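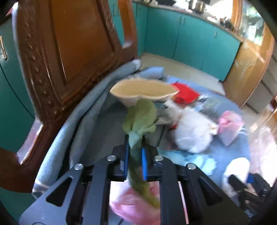
Gillum G2 Two-Finger Gripper

The G2 is a parallel-use gripper for light, awkward and easily marked items. It is sold in two forms: a hand-held tool for teaching a task, and an arm-mounted version that carries the task out. Both use the same pair of angular metal fingers and the same soft pads, so what a worker shows with one can be repeated by the other.

It was designed for packing and sorting benches where the goods change from week to week. Artificial flowers, bagged goods, folded cloth and soft packaging are typical loads.

What is supplied

Hand-held gripper, black, with fingers fitted
Arm-mounted gripper with matching fingers
Spare pads, 2 pairs
Hex key and thread lock
Printed bench guide
Wall charger for the hand-held unit

The arm is not included. Adapter plates are listed under Accessories.

How it fits into a shift

Somebody who already knows the job picks up the hand-held tool and does the work with it. They pick up stems, move bags, put things down where they belong. The recordings are then used to set up the arm. No programming is done at the bench, and the person teaching doesn't need to stop and describe each movement.

Most sites teach for part of a shift and go back to normal work afterward. The tool is slower than fingers, and new users should expect their output to drop while they are recording. Please don't count teaching time against a worker's usual packing target. We ask customers to agree to this before delivery, and it is in the terms of sale.

What changes for the people at the bench

At the Hemstead packing site, the G2 took over the repeated lifting of single stems from tray to carton. The packers on that line kept the jobs the arm does badly: untangling stems that arrive knotted together, checking for damaged petals, and making up mixed orders. They also took on the teaching, which is paid at a higher rate there.

Rocío Quintero, line lead at Hemstead, gave us this account after the December rush:

"My wrists are better at the end of the day. The checking is harder on the eyes, and we had to argue for better lamps, which we got. I would tell another site to let the packers pick who teaches first. We had the office choose and it went badly for a week or two."

The line ran 4,000 cartons during the period she describes. Of those, 2,369 were packed with the arm doing the stem lifting, and the rest were done fully by hand - mostly mixed orders and anything with wired foliage.

Thaweesak, a smaller customer that packs gift bags, uses the hand-held tool and arm on a single bench and has kept the same crew. Their main complaint was noise from the arm's base, and a rubber mount is now stocked for it.

Limits

Do not use the G2 on glass, sharp edges or live plants with thorns.
Thin plastic bags can slip if the pads are dusty. Wipe the pads at each break.
Crumpled or folded leaves are fine, but grip on the stem when you can.
The fingers can pinch. Keep the free hand clear when closing them.
The arm-mounted version must be installed with a guard or a speed limit that suits your site. Have this checked by whoever is responsible for machine safety.

Care

Check the finger screws weekly and after any drop. Pads are replaced in pairs. Wash them in warm water with a little soap, and leave them to air dry before refitting. Solvent cleaners make them hard.

Training

A trainer from Putum, our service partner, visits for 2 days with each first order. Day one is for the people who will teach with the tool. Day two covers the arm, stopping and restarting it, and clearing a dropped item. Supervisors are welcome on both days but can't attend in place of the bench crew.

Ordering

Lead time is 7 weeks. Spare pads and screws ship from stock. For a loan unit, ask for the hand-held tool only; arms are not loaned.

Page updated March 16, 2026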